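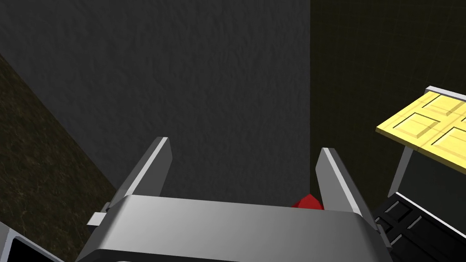 Simulated wrist view, fingers open, red object near the right finger.

Comparing two grippers in Sekmont

1. Load the same room for each gripper and set the controller to 30 steps per second.
2. Open the fingers fully before each approach. 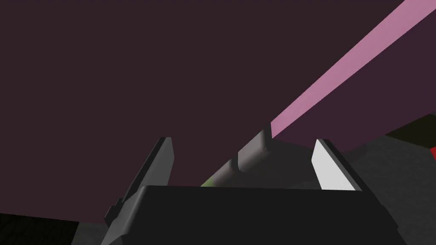
3. Close at force setting 66 and save the result.
4. Repeat for 100 trials per gripper, then send the log to Tanvir Talukder at Plulemis.

Last revised 3/16/25.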